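5 Apr 2021

Hide glue lap joints, second batch

Continuing from the first batch, which was thrown out because the strips had been planed too long before gluing. Same maple (Sternmont offcuts, quarter sawn), this time planed and glued within the hour. Two glues: Grodska pearl, soaked overnight and heated in the water jacket, and Oltby liquid, used from the bottle at bench temperature. Six joints of each.

The Grodska needed more water than the bag says. At the printed ratio it strings off the brush and gels before the second strip is down. I thinned until it ran off the brush in an unbroken sheet and stopped there. The ratio is on the lid of the jar in pencil and should be copied here before someone washes the jar.

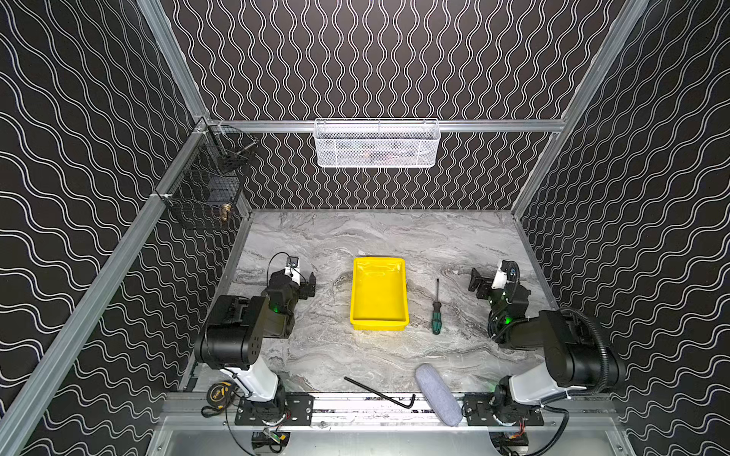

Clamping was with the spring clamps, one per joint, placed over the middle of the lap. Squeeze-out was even on the Grodska set. The Oltby set was uneven, with two joints nearly dry along one edge. Both were kept in the batch and marked with a dot on the end grain so they can be pulled from the average later if that looks justified. I would prefer to decide that before seeing the loads, so: they stay in unless the fracture face shows bare wood.

Cure was 3 days in the closed cabinet. The cabinet hygrometer read 70 percent when the joints came out, higher than I want. The salt dish had crusted over and was doing nothing. Stirred it and added a little water. Either the dish gets checked at each visit or we stop pretending the cabinet is controlled.

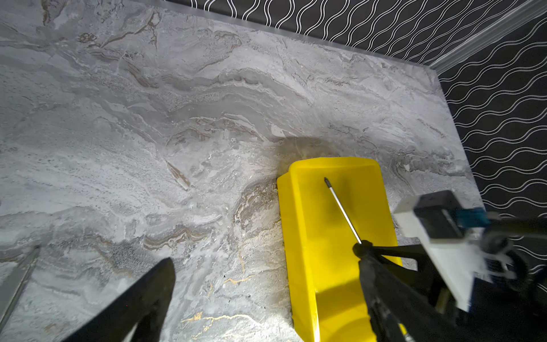
Pull test on the Eyvindsson frame, slowest crosshead setting. Zeroed before each specimen. The lower grip slipped on the first Grodska joint, leaving a step in the trace well before failure. Put abrasive paper in the jaws, grit side to the wood, and had no slip after that. The peak from that first joint is probably still good, but the extension column for it is worthless and has been struck out.

Best Grodska joint: 515 N, broke in the wood next to the lap, glue line intact. The others came in lower, with mixed faces, part wood and part glue. All Oltby joints failed in the glue line. The faces were smooth and slightly rubbery to the fingernail, consistent with a film that had not finished drying. Given the cabinet reading I would not conclude anything about the Oltby from this.

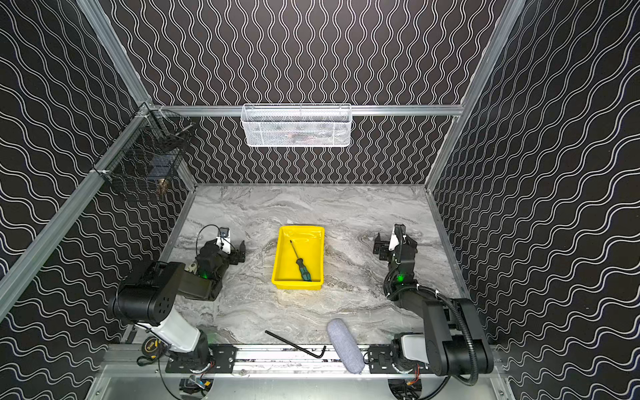

Yellow tray on the marble-patterned top, white wire basket on the back rail, black one to the left.

The marked joints did not show bare wood, so they stay in.

Open points:

Lap length. I cut to a stop, but the stop block has a rounded corner and the strips seat differently depending on how hard they are pushed. Square the block before cutting any more.

Shelf age of the Oltby. The date on the bottle is smeared. It may be the bottle opened last September, in which case a fresh one is needed before a third batch makes sense.
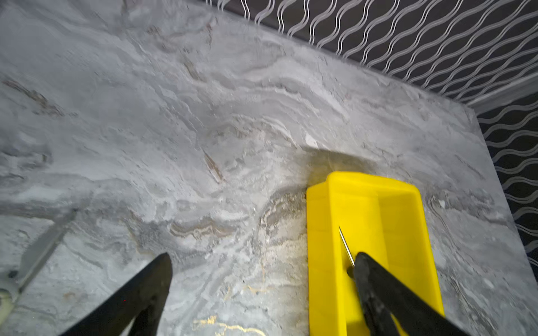 Reheating. The Grodska was brought up, left to gel, and brought up again before the last two joints. Those two are not obviously weaker, but two joints is too few to say – a separate set with one, two and three reheats would settle it and costs only strips.

Broken specimens are bagged by glue, faces inward. Traces are saved under the batch number. Third batch waits on the stop block and the new bottle.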